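Accessoires > Rayonnage > Poussoirs > Monter et régler les poussoirs

Dernière mise à jour : mai

Ce site utilise des cookies pour mesurer les visites. En continuant, vous acceptez leur utilisation.

Monter des poussoirs transparents sur une tablette blanche

J'ai écrit cette page pour les personnes qui équipent elles-mêmes un petit rayon. Chez Teron, nous avons deux tablettes de 500 mm de large avec sept poussoirs chacune, donc 14 poussoirs à monter. La première fois, j'ai commencé par la gauche, sans mesurer, et le dernier rail ne rentrait plus. Il a fallu tout enlever.

Ce qu'il vous faut

Les poussoirs et leurs rails en plastique transparent
Le profilé avant, transparent aussi, coupé à la largeur de la tablette
Un mètre ruban et un crayon à papier
Un chiffon doux, de l'alcool ménager
Quelques articles réels pour les essais

1. Nettoyer la tablette
Passez le chiffon avec un peu d'alcool et laissez sécher. Sur une surface blanche, les traces de colle se voient beaucoup, il vaut mieux les enlever maintenant.

2. Tracer les axes
Divisez la largeur par le nombre de rangées. Pour nous, cela donne presque 71 mm par rangée. Marquez l'axe de chaque rangée à l'arrière et à l'avant de la tablette, avec un trait très léger. Vérifiez aussi la profondeur : la nôtre est de 512 mm, et les rails étaient prévus pour 500. J'ai laissé l'espace libre derrière.

3. Fixer le profilé avant
Clipsez ou collez le profilé le long du bord, selon le modèle. Appuyez avec le pouce sur toute la longueur — un profilé qui se soulève au milieu fera sauter le rail plus tard.

4. Poser les rails
Engagez d'abord l'avant du rail dans le profilé, ensuite baissez l'arrière. Si le rail porte une flèche, respectez son sens. Ne serrez pas encore les verrous, vous aurez besoin de glisser un peu les rails à gauche ou à droite.

5. Essayer avec les articles
Tirez la plaque du poussoir vers l'arrière, en la tenant bien, et placez deux ou trois articles devant. Relâchez doucement. Les articles doivent avancer ensemble et rester droits. Les produits ronds et plats, que l'on met debout sur la tranche, sont les plus difficiles : ils roulent sur le côté quand la rangée est trop large. Hendrik Kekana m'a conseillé de les serrer face contre face et de rapprocher les séparateurs, et cela marche bien.

Pour un article mou ou de forme irrégulière, choisissez un ressort faible. Un ressort fort l'écrase ou le fait passer par-dessus le bord.

6. Bloquer
Quand toutes les rangées vous conviennent, fermez les verrous un par un et effacez les traits de crayon.

Entretien

Le vendredi, avant l'ouverture, je passe un pinceau sec dans les rainures. Si une plaque avance par à-coups, démontez le rail et cherchez des miettes sous le poussoir. N'utilisez pas d'huile, elle attire la poussière et elle tache les emballages.

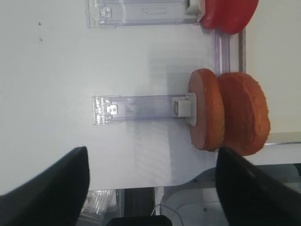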